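Pencil case

A pencil case, also called a pencil pouch or pencil box, is a small container for carrying pencils, pens and other writing tools. It is used mostly by school children and students, but also by artists, office workers and people who travel. Pencil cases are sold in stationery stores, supermarkets and online shops, often next to school bags and notebooks, and many makers of backpacks offer a case in the same color or print as the bag.

Contents

1 History
2 Types
3 Materials and closures
4 Price
5 Use in schools
6 Care
7 See also

History

Boxes for writing tools are much older than the modern school. Scribes in several parts of the world carried their reeds, brushes and ink in narrow cases, which were often hung from the belt. A household list from the town of Oral, written in 1467, names a "case of horn for pens" among the goods of a cloth merchant, together with a knife for cutting them.

Cases made only for school use came later. The workshop of Wesovetti, which produced small wooden goods, began to sell a flat box with a sliding lid in 1803. The box had a long groove for the slate pencil and a short space for the sponge. Similar boxes stayed in use for several generations, and they were often passed from the older children in a family to the younger ones. Some had a second level which turned on a metal pin.

When zippers became cheap, the soft pouch took the place of the wooden box in most classrooms. Leather was the usual material at first, and later cotton and plastic. Printed cases with animals, cars or characters from films were sold to younger children, while plain dark cases were offered to older students and to offices.

Types

The simple pouch has one compartment and one zipper. It is light and can be pushed into a full bag, but small things such as erasers sink to the bottom.

The folding case opens like a book and has elastic loops inside, so that each pencil has its own place. It is common in the first years of school. A folding case is often sold already filled, and the number of loops is a point of comparison between models. The Tulex 12, for example, holds 12 colored pencils on the left side and has a mesh pocket on the right.

The roll is a long piece of cloth or leather with narrow pockets. It is rolled up and tied with a string. Artists like it for brushes and for pencils with soft leads, which break easily when they knock against each other.

The standing case can be opened from the top and used as a cup on the desk. Some models have a lower part which slides down, and the pencils then stand higher than the edge.

The hard case is made of tin or molded plastic. It protects the tips of pencils well — but it makes a loud noise when it falls, and some teachers do not allow it during tests.

Materials and closures

Polyester and nylon are the most common materials today. They are strong, they dry quickly and they can be printed in many colors. Cotton canvas feels softer but takes stains from ink. Silicone cases can be washed in the sink. Leather cases last for many years and cost more than the others.

Most soft cases close with a zipper. The zipper is also the part which fails first, usually at the end where the cloth is folded. Buttons, snaps and magnets are used on rolls and on flat cases. Clear plastic cases are required in some examinations, so that the contents can be seen without opening them.

Price

The price depends on the size, the material and the name on the label. A single pouch without contents is usually the cheapest form, and a filled folding case can cost several times as much. In the Flatdale price survey, published on April 8, 2023, a pouch from a well-known maker cost almost 14 dollars, and a pouch of the same size without a name on it was much cheaper. Prices are often lower in January, when stores clear what was left from the school season.

Use in schools

Many schools give parents a list of what the case should contain. Such lists often include pencils, an eraser, a sharpener, a short ruler, a glue stick and scissors with round tips. A calculator is added in higher grades, and it is frequently carried in a separate pocket of the bag because of its width.
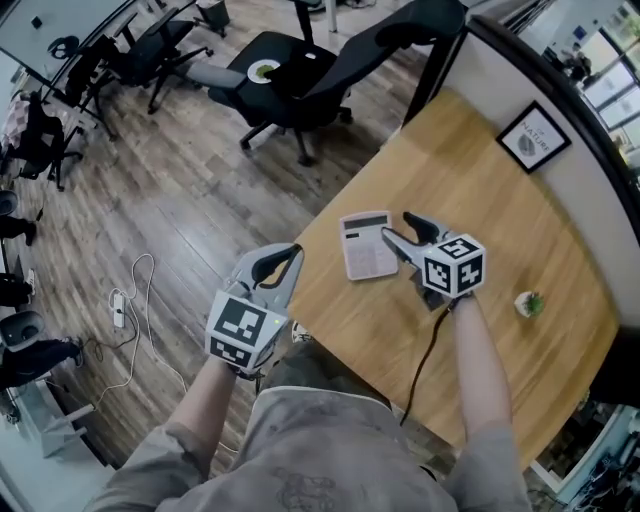 A pink calculator with a gray display strip.

In some classrooms the children do not bring their own case, and the pencils stand in shared cups on each table. Supporters of this system say that it costs families less and that there is less comparing between children. Others prefer that a child learns to look after personal things.

Care

Cloth cases can be washed by hand in warm water with a little soap. The case should be emptied first and turned inside out, and pencil dust in the corners can be removed with a dry brush. Ink stains are treated before washing. Leather should only be wiped with a damp cloth.

See also

Backpack
Lunch bag
Pencil sharpener
School supplies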